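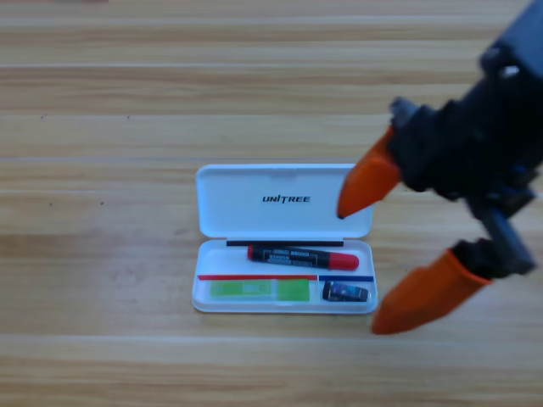
A Sunday at the Rellau craft fair

We had been meaning to go to Rellau for years. It's one of those towns you pass on the way to somewhere else, with a brown sign and a glimpse of a church tower, and we always said next time. Well, in March we finally turned off the main road, and I am so glad we did!

The fair takes place in the old market hall and spills out into the lanes behind it. Entry was 3 euros, paid to a cheerful woman with a cash tin, who told us that the town normally has 1,000 people in it and that on fair day you can't find a place to park for love or money. She was right about the parking. We left the car up by the cemetery and walked down, and it was a lovely walk, with the river on one side and back gardens on the other, all full of early daffodils.

Inside the hall it was warm and very loud. The basket makers had the best spot, just by the doors, and I stood there far too long watching an elderly man finish the rim of a log basket (my husband went twice round the honey stalls in the meantime and came back with four jars). There were potters as well, a bookbinder, a family who make nothing but brushes, and a good few people selling wooden boards and bowls. I do love a board where the grain has been left to do what it wants. I bought a small one in a pale wood and have been cutting bread on it ever since.

Lunch was in the yard of the Dastico, an inn on the corner with long tables and benches. They do a thick bean soup on fair days and very little else, so you needn't bother with the menu. We shared a table with a couple who had come over from Testen by bus and who come every spring - they told us to save room for the plum cake, and we did as we were told.

In the afternoon we went up to the Etim, the old weaving mill at the top of the town, which opens its doors for the fair. Do go if you get the chance. The tour lasts far longer than it says on the poster, since the guide can't bear to leave anything out, and there are 18 looms on the upper floor. Only one was running when we were there, and that was quite enough noise for me! Downstairs they sell tea towels and ends of cloth by weight, and I came away with a blue check that will make cushion covers if I ever get round to it.

A few practical things. Bring cash, as hardly any of the stalls take cards. The lanes are cobbled and steep, so wear proper shoes. The toilets are behind the hall, not in it, and the queue is shortest while everyone is at lunch. The mill closes at four sharp.

We drove home with the windows misted up and the whole car smelling of honey and beeswax. We have already asked the Dastico about a room for next spring.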